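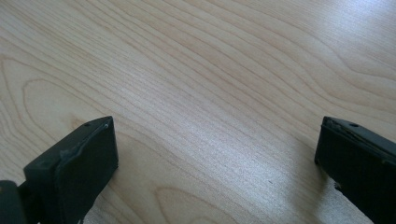 Nendia is a workshop in Ceswood where people teach robots everyday hand skills by doing the tasks themselves. It belongs to Lenadov, a firm that makes kitchen and tableware packing lines, and it grew out of the company's old sample room. The workshop is best known for the way its teaching jobs were filled: almost all of them went to people who had packed cups, bowls and plates by hand on the Lenadov floor, some for more than 17 years.

Background

Packing at Lenadov was handwork for most of the company's history. Conveyors brought the goods to the packers and carried the full cartons away, but everything in between was done by people. Fixed machines took over the heaviest plates early on. Cups were another matter. They come in dozens of shapes, they tip over, they stick together when stacked, and a machine set up for one rim is useless for the next. Every change of product meant a stop and a visit from the line mechanic.

The firm first tried to write the motions out as step-by-step programs, and the results were stiff and slow. The second attempt, begun one December, took a much more interesting route: let the packers show the motions, many times over, and train the robot arms on the recordings.

Method

A teacher works at a table with a hand-held gripper in each hand. The grippers open and close much as a robot's would, so the teacher has to solve each task with the robot's fingers and none of the softness of a human palm. Picking up a cup this way is surprisingly tricky! New teachers tend to squeeze too early or come in too steeply, and most need 3 shifts before their movements settle down.

Tasks are short. Typical ones include setting a cup upright, moving it from one side of the table to the other, handing it from the left gripper to the right, and placing it inside a second cup. A set is made up of 50 repeats, with the starting position changed each time. Teachers are asked to vary their approach a little and to keep in any small correction, because a recovered fumble is valuable teaching material. A perfect run teaches the arm very little about what to do when a rim slips.

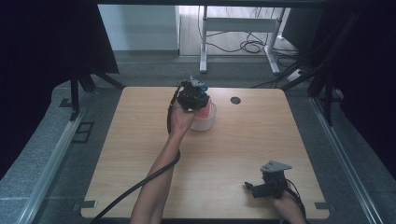 Between sets the table is cleared and wiped, and the teacher notes anything odd in a log: a cup that slid, a grip that felt wrong, a cable that got in the way of the wrist. These notes are one of the pleasures of the Nendia archive. They are full of packers' words for things that engineers had no names for, such as "walking" a cup (turning it in tiny steps while it stays on the table) and "kissing" a stack (touching rim to rim before letting go). Several of these words are now used in the training manual.

Effects on the work

The change in the working day has been large. Packers on the line stood for a full shift and repeated one motion at the speed of the belt. Teachers may sit or stand, set their own pace and change tasks every hour. Complaints of sore wrists did not vanish, as the grippers have some weight and the trigger finger gets tired, and a limit of 10 sets per shift was brought in at the teachers' request.

Pay was the harder question. Teaching was first graded as light work, below packing. The teachers argued that they were passing on a trade, and the grade was raised to match that of line mechanics. A later agreement gave them a say in which tasks would be automated first. They chose the bottom-shelf cartons, which everyone hated.

On the packing floor itself, fewer people now stand at the belt. Those who remain look after several arms at once, clear jams and handle the odd shapes that the arms still refuse. Some former packers miss the talk along the line, and teaching sessions are now scheduled so that two tables run side by side.

Spread

The tableware maker Vanhove sent its own packers to Ceswood for training and later set up a smaller room on the same pattern. Its teachers work mostly with lids and jars. The two groups trade task lists, and a cup stacking routine worked out at Nendia is used at both sites with few changes.

See also

Hand packing
Learning from demonstration
Line mechanic
Tableware industry in Ceswood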